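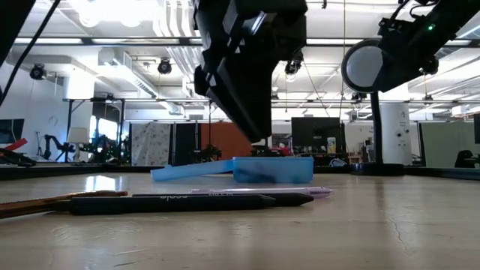 Pens and a blue plastic box on the worktable.

The Parholm Learning Center will again collect writing supplies for its study rooms through July 17, 2023. Last year's collection brought in over 2000 pens and pencils – enough to supply all 7 rooms until February. Pens, highlighters and pencil cases with working lids are welcome. Items are sorted by type before they are boxed, and donors are asked to remove dried-out pens beforehand. Marlene Meinecke coordinates the collection at the front desk.
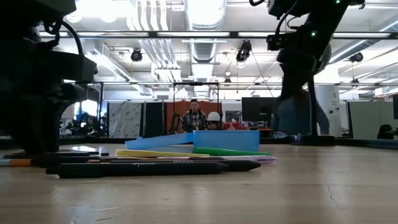
Can used pens be donated?
Used pens are accepted if they still write clearly and have their caps, where a cap is needed.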